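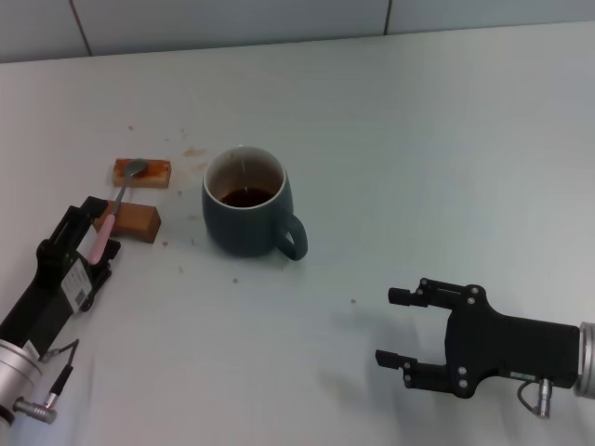 Workshop notebook, October
Gholamreza Amini

Stain tests, tea and coffee on small wood blocks

Back on the blocks and very glad of it. The question has been sitting in this notebook since the Mallville shelves went out: can we get a decent warm brown on pale wood with nothing but what's in the kitchen cupboard, and will it hold up once there's oil on top? I've wanted to do this properly for ages, with the same wood and the same mug and the time written down, and now there's a whole offcut box to burn through.

Setup is plain. White table pushed up to the tiled wall, blocks on the table, the green mug for the liquid, the pink-handled spoon for putting it on. I like the mug for this because the inside is white and you can judge the color of the brew before any of it touches wood. The spoon I like because it lets a small pool go down in one spot. A brush spreads everything thin straight away and you never find out what the wood does with a proper puddle. Back of the bowl for smearing, tip of the bowl for dripping. The brush comes later, when we know what we're brushing.

Blocks cut from one board, all sanded the same way, 120 and then 180, dust wiped off with a dry cloth. I left two of them at 120 only, to see if the rougher face drinks more. (Yes, loads more. See below.)

Batch A – black tea

Strong. Two bags to half a mug, left to steep while I swept. The first coat looks like nothing at all, a faint yellow, and I remember being let down by it last year and giving up there. Don't give up there! The tea is doing its work on the wood even when it hardly shows, and second and third coats build on it. By the third coat block A2 had a lovely honey color, very even on the face and darker at the ends.

End grain takes it like a sponge. It went two or three shades deeper than the face on the first coat, and there's a hard line at the arris where the two meet. On a shelf front that could look good, on a box lid it would look like a mistake. Tried wetting the end with plain water first on A4 and that evened it out a good deal. Going to do that as standard.

Batch B – instant coffee

A heaped spoon and a half to very little water, so it's closer to a syrup. Much more color straight away, a real reddish brown, and it sits on the surface where the tea goes in. You can push it about for a while before it grabs. The trouble is the edge of the puddle: wherever the liquid stops and dries there's a dark ring, and the ring stays put through the next coat. Very pretty on a test block, like the inside of a seashell, and very annoying on anything bigger than your hand.

Ways round the ring that I tried:

Flooding the whole face edge to edge, so there's no puddle edge to dry. Works well. Messy.

Wiping back with a damp rag at two minutes. Works, loses half the color.

Thinner mix, more coats. Slow but the best looking of the lot. B5 is the one to look at, it has four thin coats and the grain shows right through.

Batch C – tea first, coffee over

This is the one I'm excited about. Two coats of tea, dry overnight, then one thin coat of coffee. The tea seems to settle the surface down and the coffee goes on with far less ringing, and the color has some depth to it, warm underneath and darker on top. C1 and C3 came out close enough to each other that I had to check the pencil marks on the bottom to tell them apart. For a kitchen recipe that's terrific repeatability.

I gave C1 to the Dehghan bench to hold up against their walnut sample and it isn't walnut, nobody would be fooled, but it stands next to walnut without looking silly. It's its own thing. Somewhere between toast and an old cigar box.

Batch D – the 120 grit blocks

Same mix as C. Darker by a long way and a bit blotchy, with every leftover scratch picked out in brown. If I'd sanded across the grain anywhere, it now says so in capital letters. Good lesson, and a handy trick for checking sanding: a wipe of strong tea on a scrap shows up what your eye missed. I might start doing that on real jobs, on the hidden faces.

Raised grain

All of the blocks went furry after the first coat, as expected, it's water after all. I knocked them back with 400 paper, very light, two passes with the grain and stop. Any more and you go through the color at the corners. A1 has a pale corner where I got enthusiastic. Keep A1, it's a good one to show people.

Better still would be to raise the grain on purpose with clean water before any stain at all, let it dry, knock it back, then begin. Haven't tested that yet. Next round.

Under oil

Now the fun part. One thin coat of the Dratent hardwax on half of each block, tape down the middle, so every block has its own before and after. The change is huge. The tea blocks wake up, they go from dusty honey to something you'd want to pick up and carry around with you. The coffee blocks go darker than I'd like, one step past brown, and the rings come up stronger too, so anything you thought you could live with when it was bare, look at it again under oil before you decide.

Some color came off on the rag with the heavy coffee blocks. None that I could see with the tea, and only a trace with batch C. So the coffee is partly just sitting there. Two thoughts: leave it longer before oiling, or put the first coat of oil on with a dabbing motion and not rub. I'll try both on the same block.

Scores, my own, out of 10, looking at color and evenness together after oil:

A (tea) – 7
B (coffee, thick) – 6
C (tea then coffee) – 8
D (as C, rough sanded) – 6

The thin coffee block B5 would get a 7 if I scored it by itself.

Light

Worth a note. The tiles behind the table are a pale gray-blue and they pull everything a little cool. I was sure batch B had gone gray until I carried a block over to the door and it was as red as a brick. So from now on all judging gets done by the door, in daylight, on brown paper. Working at the table is fine, deciding at the table isn't. The same goes for matching against the Sivilport samples, which were picked under shop lights and look different everywhere you take them.

Next, if I get the afternoon:

Water first, then tea, to deal with the fur.

Cold tea against hot tea. I've been told hot goes deeper and I want to see it with my own eyes.

Vinegar and steel wool over tea. Everybody raves about this one and it's supposed to go nearly black. Make it up in a jar with a loose lid, since it gives off gas, and give it a day or two. Don't use the green mug for that, please.

A window block. One from each batch, half covered in foil, left on the sill until spring. I half expect the coffee to fade and I'd love to be wrong. If it does fade but the tea holds, that pretty much settles which goes on the Mallville job.

One bigger piece. Blocks are great for learning on, but a ring you can hide on a block you can't hide on a shelf. There's a length of the same board left, long enough for a small tray, and I'd like to run the batch C recipe on it start to finish, flooding the face edge to edge.

For anyone who wants to have a go before I'm back in: please do, the more blocks the better. Pencil the batch letter on the bottom before you start, press hard so it survives the sanding, and write down what you mixed. Level spoon or heaped spoon makes a real difference. Stir before every coat, the coffee settles. And the mug and the spoon are shop things now, they've had sawdust in them, so whatever is in there, it isn't for drinking.

Finished blocks are on the rack by the sink, oiled half facing out. Wet ones stand on nails, don't lay them flat or they'll print a mark on the underside.

Later, 4:40 – went back to C3 with a second coat of oil. Oh, that's nice. Bump C to an 8 and a half.

Recent entries
Knocking back raised grain: paper against gray pad
Mallville shelves, fixing list
Dratent hardwax, drying times in a cold shop
Glue squeeze-out and how it shows under stain
Sorting the offcut box (again)
Sivilport samples, door light and shop light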